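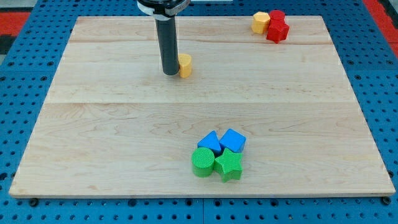
*Pale glued-up board on blue pegboard.*

## Finish and glue notes, winter issue

2007-01-09

The change in indoor humidity is the main item this month. Heating has been running in the Benmoussa building since the fall, and the shop hygrometer has read below 30 percent on most mornings. Material brought in from the unheated rack should stand in the shop for a full week before it is jointed. Stack it on stickers, with air on both faces. Boards laid flat on a bench dry from the top only and will cup toward the dry side.

**Moisture meter.** The pin meter was checked against an oven-dried sample in December and reads one point high between 6 and 12 percent. Subtract one point. The correction is written on the lid of the case. The species setting has to be changed for each job; the last three entries in the log were all taken on the pine setting, including two for walnut, and have been struck out.

**Panel glue-ups.** Members have asked again for a rule on growth ring orientation. The shop has no rule. Alternating the rings gives a panel that moves in small waves and can be held flat with few screws. Keeping them all one way gives a single shallow curve, easier to plane out but harder to restrain. For a breadboard or countertop with no frame, pick the strips for grain and color first and let the rings fall where they do, provided the stock is dry and the strips are under four inches wide.

Edges should close with hand pressure before any glue is opened. If a clamp is needed to close a dry joint, go back to the jointer. A slight hollow along the length, closed by one clamp at the center, is acceptable. A hollow at the ends is a different matter and will open at the first dry spell.

**Adhesive.** We have switched from the Haka yellow glue to the Tunent type II. Open time is shorter, 5 minutes at shop temperature, so a panel of more than six strips should be glued in two halves and joined the next day. Clamp time is one hour and the panel can be scraped after that, but do not plane or sand it until the following day. The glue line takes up water and swells; sanded too early, it shrinks back later and leaves a sunken line that shows under finish. Two tabletops came back for this last May.

Chalk temperature for the Tunent glue is given on the label. The cabinet by the north wall drops below it overnight. Bottles now live in the office, second shelf, and should go back there at the end of the session. A bottle that has turned stringy has been frozen – throw it out.

**Drum sander.** The Fostard has a new feed belt and has been retensioned. The tracking was off for the first few days and is now within limits. Use 80 grit for flattening, 120 to finish, and take no more than a quarter turn of the crank per pass at 80. Half of that at 120. The drum gets hot on maple and cherry and the strip will load with resin, so clean it with the crepe block while the drum is running and the feed is stopped. Burn marks on the work nearly always come from a loaded strip or a stalled feed.

The hour counter stood at 3,625 on the day the belt was changed. The manual calls for new drum bearings at 3,000, and these are the originals. They have been ordered. The sander will be out of service for two days when they arrive, and the dates will go on the door.

**Oil finishes.** For boards that will touch food, use plain mineral oil, or mineral oil with beeswax at four parts to one by weight. Raise the grain once with a damp cloth, let it dry overnight, and sand back lightly with 220 before the first coat. Flood the end grain and keep it wet until it stops drawing. Three coats on the faces are enough. Wipe dry after 20 minutes.

Boiled linseed oil is still being used at the finishing bench, and the rags are still being left in the wastebasket. They heat up on their own and can catch fire. Lay them flat outdoors to dry, or put them in the red can with water and the lid down.

**Stock on hand.** Hard maple, 4/4, 200 board feet. Cherry is low and there is no 8/4 in any species. The next order goes in at the end of the month, and requests should be written on the sheet by the rack with thickness, width and total board feet. Requests with no thickness given will be read as 4/4.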